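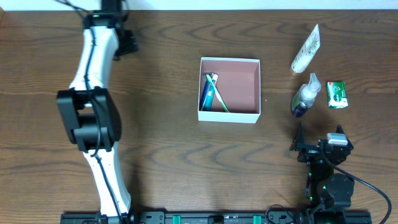 4.3 Comparing Gripper Fingers

Complete this procedure each time a finger set is changed on either arm.

1. Move both arms to the rest position and confirm that the Kitent controller reports no faults.
2. Fit the finger set and tighten the screws by hand.
3. Run the packing routine 3 times at low speed.
4. Record every missed or dropped item on the comparison sheet.

Note: Test soft tubes and rigid bottles separately. Results for the two are not interchangeable.

CAUTION: Keep hands clear of the table while either arm is powered.

Completed sheets are sent to Benedetta Monti.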